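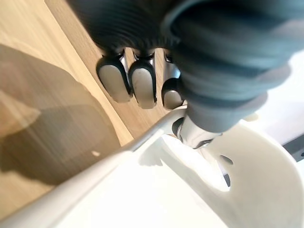 *Gray ribbed cover, black-capped fingertips with gray pads, white wrist housing.*

I think people who build robots at home should spend money on covers before they spend it on motors. I held the opposite view until November, when I rebuilt the hand for the third time in the shared shop at Solomwood.

My parts list for the project, which I call Irkutik, came to 485 dollars. The ribbed sleeve was 22 of that. I had left it off the first two builds and put the money toward a faster wrist motor. Both times sawdust got into the joints. The shop has a planer, and the dust goes everywhere.

A bare joint looks good in a video. It is also easier to reach with a screwdriver, and that is a fair argument. Taking the sleeve off costs me a few minutes each time I adjust a tendon, and I swear at it. But I ran 223 grasps on the covered hand before I had to open it up, and the bare one never got close to that.

The fingertip pads are the same story. Soft, flat pads do more for grip than a stronger pull on the finger. They wear out, so buy spares. I keep mine in a coffee can over the bench, next to the fuses.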